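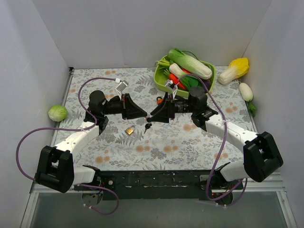 # Matchday stewards and a kit assistant wanted at Bedholm Town

Our men's and women's teams both play at Coste Road this season, and that means twice as many home games! We're looking for 4 matchday stewards and one kit assistant to join us from August.

**Stewards** work the gates and the touchline, help visiting fans find their seats (all 419 of them are numbered now, finally) and keep the tunnel clear at halftime. You'll need to be 18 or older and comfortable talking to a crowd. We cover your training, and you'll shadow someone for your first 3 games.

**The kit assistant** looks after both squads' uniforms, packs for away trips and gets the locker room ready before kickoff. It's a busy job and a really fun one, especially on cup nights under the lights. A driver's license is a must, as the van lives at our Covitz training ground.

All five jobs are paid by the game, with a hot meal and two tickets for family or friends.

Want in? Drop by the Clisari Stand office any Tuesday after 6 p.m., or mail a short note about yourself to Bedholm Town, 247 Coste Road. Tell us which job you'd like and which weekends you can't do. We'd love to meet you!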